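Filed under: Politics | Party News

The deputy chair of the Orkurby branch says she will not stand again when members vote in September, and she would like the job to be split in two.

"It is too much for one person," she said in an interview at the branch office on Prilik Street. "You are chasing dues in the morning and settling a fight over a candidate list at night."

The branch has 1,285 paid-up members, but only 200 came to the last general meeting. She blames the quarrel with the neighboring Giltik branch, which wants the regional council seat for itself.

"People are tired of it," she said. "They joined to talk about buses and rents – they get two hours on procedure."

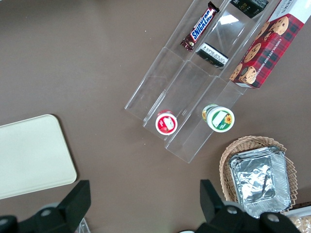
A Snickers bar in a clear plastic organizer on a brown tabletop.

Asked if she had been pushed out by the party's regional leadership, she said no. She did confirm that she had received two letters asking her to withdraw her complaint about the way Giltik delegates were picked.

"I answered both," she said. "The complaint stands."

She would not say who she wants to replace her. Whoever it is, she said, should insist that the delegate list be published before the vote.

"If they won't print it, don't go into the hall. I went in last time and I regret it."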